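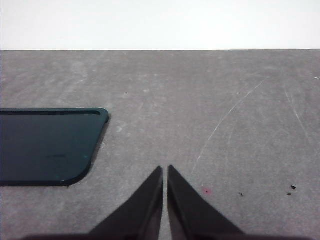 Girnton Robotics, Teaching and Demonstration Group

Oct 21, 2018

Girnton opens hand-guided robot teaching to outside companies

Girnton will let outside companies use its Teaching and Demonstration Group to train robot arms on small tabletop jobs, the company said. The first customer is Estitz, a packing firm that wants its arms to pick up parts and set them on a tray.

No programming is needed from the customer. A worker takes hold of the arm and moves it through the task, or drives it from a hand controller at the next bench. The arm records its joint positions, the opening of the two fingers and the view from a small camera at the gripper. A model is then trained on the recordings.

Estitz sent two employees to Girnton in September. Over seven working days they recorded demonstrations for 24 different parts, with 30 demonstrations of each.

"They know how the part should be held, so they should be the ones showing it," said Harish Kurup, who leads the group. "We show them the controller in the morning and they are recording by lunch."

Both methods have limits. Guiding by hand is quicker to learn, but the person's arm can get in the way of the camera. Remote control keeps the view clear and takes more practice, mostly in judging how far the fingertips are from the table.

"I closed the fingers too early for most of the first day," said Baiba Butkienė of Estitz. "After that I went slower near the tray and it got better."

Girnton records on a plain gray tabletop against a white wall. Tray positions are changed between sessions so that the model does not learn a single fixed spot.

The recording software, Skivero, was written by a team under Fereshteh Mirzaei. It lets an operator throw out a bad run right after making it. Customers keep their own recordings and may take them to another supplier.

Companies that want to book bench time should write to Vasanthi Fernandes at the Girnton front office. Bookings are for a minimum of two days, and travel is not included.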